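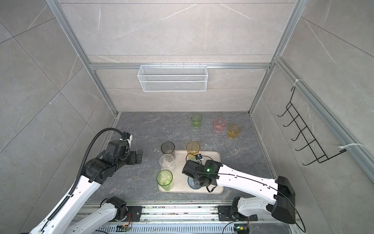 Two robot arms join the cup bench at Kistar's Bellinbridge kitchen

I've been writing the news for Kistar for a while now, and I don't often get to announce something I walk past every day on my way to lunch. So forgive me if I go on a bit! From May, the job of setting out cups on trays at our Bellinbridge catering kitchen is being shared with a pair of robot arms, fitted by our partners at Barasa.

We send out 600 trays on a normal day, and 1000 when Westmont has a big event on. Every one of those trays used to be laid by hand, by the same people who also do the washing up, the stock and the deliveries. It's dull work and hard on the wrists (I did one shift of it and complained for a week).

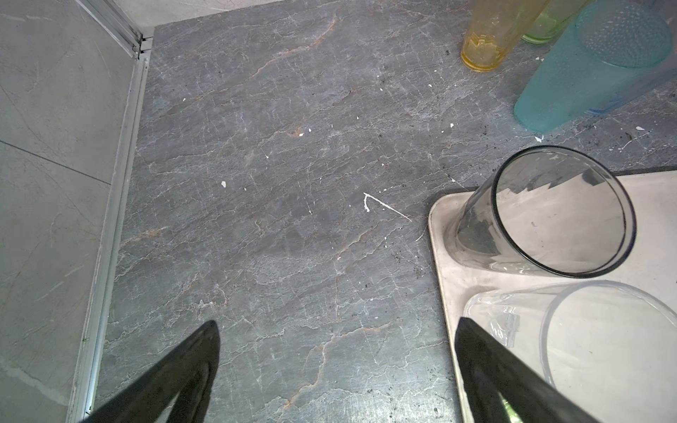 Coloured cups and a tray on the marble-patterned worktop at Bellinbridge.

Cups sound easy until you try to teach a machine about them. Ours are light, see-through and come in all sorts of colours, and they don't always arrive the right way up. Barasa's team spent the spring on little else, and our own kitchen crew sat in with them — they know better than anyone how a cup behaves when you grab it by the rim.

What changes for the crew? All 4 people on the early shift keep their jobs and their hours. They'll start at seven now, an hour later than before, and each of them is being trained to run the bench, check the trays and stop the arms when something looks off. The time saved goes into food prep, where we've been short-handed since last summer. Pay goes up a grade once the training is signed off.

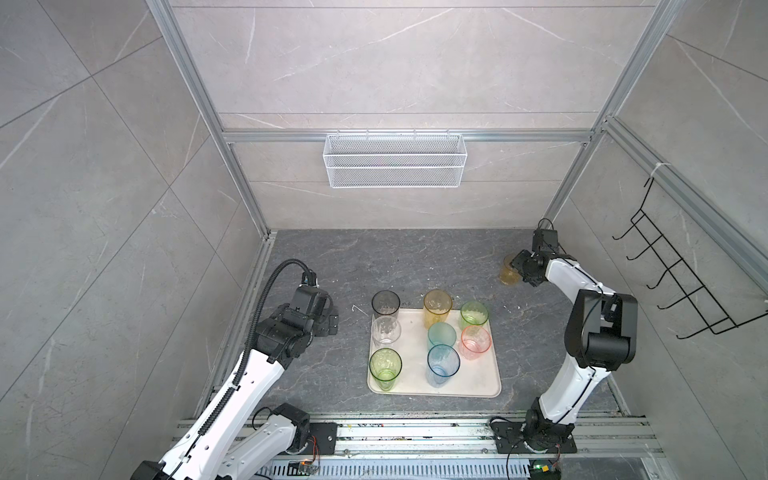

Robin, from the early shift, told me that the later start was what won her over, though she still wants to see how the arms cope with a Westmont Sunday before she'll call them workmates. Fair enough, I'd say. We'll be going over the numbers with the whole crew at the end of the first month, and I'll post them on our news page, good or bad.

Press contact: Kistar News Desk, Bellinbridge
© Kistar. All rights reserved. | Back to top
533 shares | 4 comments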